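4.2 Descaling the Plumular kettle
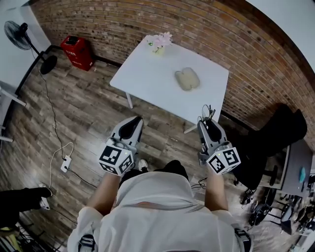 The box says the Plumular only needs descaling every 6 months. Treat that with suspicion. In Waterham, where the tap water is hard, you'll see a grey crust on the base well before then.

1. Switch off at the wall and let the kettle cool.
2. Fill to the lower mark with equal parts white vinegar and water. The branded sachets cost more and we couldn't tell the difference in colour, smell or result.
3. Boil once, then leave for 2 hours.
4. Empty, rinse and wipe. Don't use steel wool, whatever the lid sticker suggests.
5. Boil 2 full kettles of plain water and tip them out.

Note: The "self-cleaning" filter isn't. Pull it out and brush it under the tap.

CAUTION: Never put the base in water. Keep your face clear of the spout while the vinegar boils.

If the scale is still there, repeat from step 2 with 200 mL more vinegar.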